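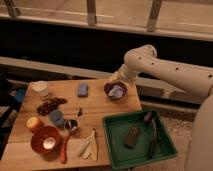 Genalyn Macapagal still can't believe she made the final four. The singer, sent home on last night's Sallberg Sings, called me at 9 a.m. sounding thrilled – and a little hoarse.

"I beat 900 people at the Tellport audition," she said. "My mom screamed so loud the neighbors came over!"

She has nothing but love for winner-to-be (my pick, anyway!) Janelle Salazar. "We shared a room for 18 nights. She snores. I'd vote for her twice."

And that tense moment with judge Marilou Talavera? "She told me to stop copying the record. She was right, and I sang better after that."

Next up is a single in December.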